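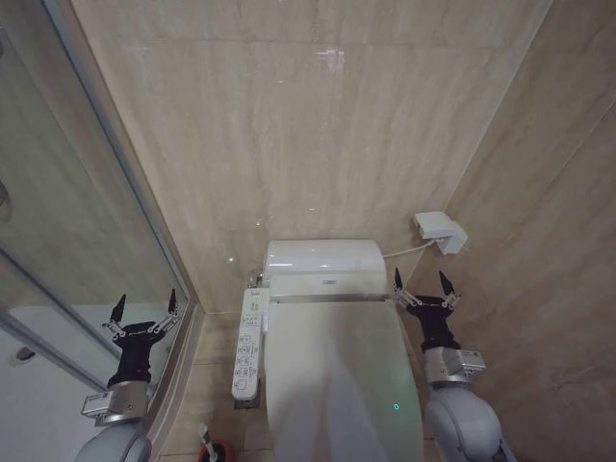 Tlapale研究室 双腕操作グループ 共有ノート

12月 月曜日 浴室タスクのデータ収集(Lovport)

開始 9時40分。場所は先週と同じくClestanoの浴室です。操作者は私ひとり、記録ソフトはUrkent。午前は便器のふたを開ける動作、午後はふたを閉める動作とブラシの動作を予定していました。結果から書くと、ブラシはほとんど進みませんでした。

開始姿勢について
両手とも開いて、何も持たず、便器の左右に立てる。高さはふたの上面とだいたい同じにする。先週の記録を見直したら、開始姿勢が操作者によってかなり違っていました。特に右手が低すぎるデータが多いです。右は奥の壁と横の壁の角の手前に置いてください。コンセントより下になります。左はシャワーのガラスの前ですが、ガラスに近づけすぎると、外に開くときに余裕がなくなります。私は午前中に一度、左の指先でガラスを軽くたたいてしまいました。傷はありません。そのエピソードは削除しました。

電源コードについて
右側のコンセントから便座の本体まで、白いコードがゆるく垂れています。右手を奥へ出すとき、ここがいちばん気になります。コードを壁にテープで留めるかどうか少し考えましたが、留めないことにしました。普通の家の浴室ではコードは留まっていないと思うからです。そのかわり、コードに触れたエピソードには「cord」のタグを付けることにします。失敗とは数えません。触れたあと手を引いて、やり直して成功した場合もそのまま残します。引っぱってしまった場合だけは中止して、削除してください。

午前の記録(ふたを開ける)
最初の1時間はあまりよくありませんでした。ふたの前のふちに右の指を下から入れて、持ち上げる方法でやりましたが、指がふたと便座の間に入らず、便座も一緒に上がることが何度もありました。指の先は細いのですが、角度が大事です。手首を少し内側に回して、指の一本だけをすき間に入れると、ふただけが上がります。これは10時半ごろにやっと安定しました。

両手で持ち上げる方法も試しました。見た目はきれいですが、左右の速さが合わないとふたがねじれるような感じになって、怖いです。両手の方法は4エピソードだけ記録して、別のフォルダに入れました。学習には入れないでください。あとで話し合いたいです。

操作パネルについて
便座の左側の操作パネルは、細長い形で下のほうへ斜めに出ています。左手を下ろすとき、手首がこのパネルに近いです。ボタンを押す課題は今回の範囲に入っていません。けれども、左手が偶然ボタンに当たったエピソードが一つありました。そのときは操作を止めて、手を戻して、記録を破棄しました。水を使う機能が動いたら困るので、次回からは収集の前に便座の設定を確認する項目をチェック表に入れたいです。私は設定の画面の言葉が少し難しかったので、だれかに読み方を教えてもらいたいです。

右下の緑のランプは、ふたの上で小さく光ります。モデルがこのランプを目印として覚えてしまう可能性について、前の打ち合わせで質問がありました。私の意見では、今はまだ心配しなくてもいいです。ただ、一つの浴室だけで学習すると、ランプだけでなく、壁の模様も床の色も全部覚えてしまうでしょう。壁と床がどちらも大理石のような同じ系統の色なので、奥行きの推定がどうなるかも見ておきたいです。

反射について
壁のタイルはよく光ります。頭部カメラの映像で、奥の壁の上のほうに白い小さな点が出ます。ふたの表面にもぼんやりした反射があります。シャワーのガラスにも壁が映ります。最初は照明を弱くしようと思いましたが、暗くすると手首カメラのノイズが増えました。それで照明は元に戻しました。自動露出は切って、固定の値にしています。値は設定ファイルに書いてありますから、ここには書きません。途中で変えた人は、必ずこのノートに書いてください。

右の腕の前腕部について
頭部カメラから見ると、右の前腕がふたの手前の右の角を少し隠します。ふたのふちをつかむ場所とは離れているので、問題にはならないと思っていました。しかし午後、ふたを閉める動作のときに、最後の数センチが見えにくいことに気がつきました。手首カメラの映像では見えます。ひじをもう少し外に出して操作すると楽になりますが、そうすると今度は壁が近いです。この浴室は狭いので、完全な答えはないかもしれません。

午後の記録(ふたを閉める)
13時15分に再開。閉めるほうは開けるほうより簡単でした。ふたはゆっくり下りる型なので、最初に少し押せば、あとは自分で下ります。ここで一つ問題があります。どこでエピソードを終わりにするか、決まっていませんでした。手を離したときに終わりにすると、ふたがまだ途中です。完全に閉まるまで待つと、手が止まっている時間が長くなって、モデルが「待つ」ことを覚えすぎるかもしれません。今日は、完全に閉まって、両手が開始姿勢に戻ったところを終わりにしました。待つ時間が長い部分は、後の処理で短く切る予定です。この決め方に反対の人は、次の収集の前に言ってください。

ブラシの動作
ブラシ立ては床の上で、便器とシャワーの枠の間にあります。濃い赤のカップに、白い柄が少し左に傾いて立っています。柄をつかむには左手をかなり下げなければなりません。今日の台の高さでは、頭部カメラの下の端でブラシ立てが一部切れてしまいます。つかむ場所の柄は見えますが、カップの下が見えないと、戻すときに失敗しやすいです。三回試して、三回とも戻すときにカップを倒しました。カメラの角度を下げると壁の上のほうが見えなくなりますが、壁は必要ないので、次回は下げてみます。角度を変えたデータは前のデータと混ぜないで、別の名前で保存してください。

データの数
午前と午後を合わせて、保存したエピソードは214です。そのうち32は見直しが必要です。理由は、指がすべった、開始姿勢がずれた、手首カメラのフレームが落ちた、などいろいろです。残りのうち、すぐに使えそうなのは200近くと最初は書きましたが、計算すると182でした。午前のメモが間違っていましたので、直しておきます。両手の4エピソードと、三回のブラシの試しはこの数に入っていません。

Urkentの不具合
14時ごろ、保存のボタンを押してから反応が遅くなりました。一度閉じて開き直したら元に戻りました。データは消えていません。ディスクの残りが少なかったからだと思いますが、はっきり確かめていません。前の人が残した調整用の映像がたくさん入っていたので、共有のほうへ移しました。消していませんから安心してください。

片付け
両腕を待機姿勢にしてから電源を切りました。床のタイルの目地に台車の車輪が引っかかりやすいので、出すときは二人のほうがいいです。今日は一人でゆっくり出しました。手首の白いラベルが少しはがれかけているかもしれないので、左右とも次の人が見てください。私が見たときは暗くてよくわかりませんでした。

次回までにすること
開始姿勢の座標を設定ファイルに保存して、全員が同じ値を使えるようにする(私)
「cord」タグをUrkentの一覧に追加する(私)
見直しが必要なエピソードの確認(だれか一人、手伝ってください)
終了の決め方について意見を集める
頭部カメラの角度を下げて、ブラシの動作を短く試す

追記 17時20分
見直しのエピソードを少しだけ見ました。指がすべったもののうち、すぐつかみ直して成功しているものは、使ってもいいと思います。失敗から戻る動作は、わざと作ろうとすると不自然になりますから。「retry」のタグを付けて残しました。残りは明日続けます。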